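Running the rondo warm-up

Start every Friday session with a 5v2 rondo. It gets players passing and moving before the drills, and it needs one ball and a few cones.

1. Mark a square with sides of ten steps. Make it bigger for players under 12.
2. Put five players on the outside and two in the middle with bibs.
3. Outside players get two touches. If a pass is cut out, whoever played it swaps with the defender who has been in longest.
4. Play for four minutes, rest for one, then repeat. 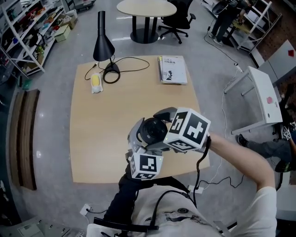
When the group strings together ten passes without trouble, drop to one touch. Go back to two if it falls apart - one-touch play with bad first passes teaches very little.

Watch the body shape of the player about to receive. Hips should be open, with both neighbors in view. Kátia Bastos has her Pesberg under-14s call the name of the next receiver before the ball arrives, and it's worth trying once the basic game is steady.

For the defenders, the first one presses the ball and the second covers the split pass through the middle.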